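Ľubomír Sýkora has a bad knee and a good memory, and he has spent 41 years of his working life on paving. He retired in July. We met at the Prevton end of the plaza, by the steps, where he had brought his own cushion.

"People think a plaza is what's left over when you run out of building," he says. "I used to get angry about it. Now I get a coffee."

Sýkora ran the site crew for Hájek when the big slabs went down. The drawings called for small square pavers, he says, and the change came late, after the architects visited another city and fell in love with something. He was given 5 weeks to redo the layout.

"The long joints go on the diagonal. You tell a crew that on a Friday mood and see how they look at you. Every cut at the edge is a different cut. We had one saw that worked and one that was there for company."

Does he still look down when he crosses? He does. His wife walks ahead and pretends to be single. He has opinions about stains, which he regards as a form of local history, and about pressure washers, which he regards as vandalism. Of the 273 letters the city received about the plaza in its first year, he claims to have read all of them. Most wanted benches. One wanted a lake.

"I agreed with the benches," he says. "The lake I would have liked to price."

The two buildings at the top of the steps interest him less. He calls them the cake stands, with some affection, and admits that the rounded corners were well done. "Rounded is hard. Any fool can make a corner. I made plenty."
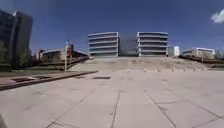 The plaza and its steps, with the two banded buildings on the terrace.

We get to the bollards eventually. Sýkora wanted them taller. A man from Flesto, who supplied them, wanted them taller too, "but he was paid by the post, so I didn't count his vote." They stayed short. He has walked into one himself, at dusk, carrying a cake.

Would he pave it the same way again? He pokes the nearest joint with his shoe and takes his time.

"Same slabs. Same diagonal. But I'd ask for a second saw," he says, and picks up his cushion.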